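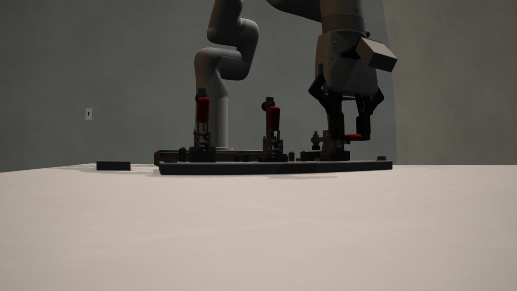 Rendering: gray-and-white arm, black gripper, small red piece.

Home Stories Food & Drink Archive About Contact
Search this site... Go

I met Noelia Calvo at the counter of Morin, the bakery she took over in April, and before I had my coat off she'd put a warm roll in my hand. "Eat first, then ask," she said. So I did! (Rye and honey. I bought six to take home and there are two left.)

Noelia never meant to be a baker. She kept the books at a tile company for years and baked on Sundays, mostly for her sister's kids. Then Océane Dufour, who had run Morin since before I moved to town, started talking about closing. "I went in for a loaf and came out with a job," Noelia told me. "My husband thought I was joking until the alarm went off at 3."

The early start was the worst of it, she says, and the oven came next. It runs hot on the left side, and Océane had been turning the trays by feel for so long that she couldn't explain when to do it. "She'd say, now. And I'd say, how do you know? And she'd just look at me."

Océane still comes by most mornings. She was at the window table when I visited, doing the crossword, and I asked her what she thought of the new bread. "The crust is better than mine," she said. "The brioche, no." Noelia laughed from behind the counter – she'd clearly heard that one before.

We talked a lot about money, which I wasn't expecting. Butter is what keeps her up at night. She bakes 300 rolls on a Saturday and sells out most weeks, but the repair bill for the mixer came to $3,852 and ate up the whole summer. She's held off raising the price of the plain loaf. "People count on that one. I'd rather charge more for cake."

And what's next? Evening classes, maybe, 90 minutes each, starting with flatbreads. I've already asked her to put my name down.

Posted 11/14/24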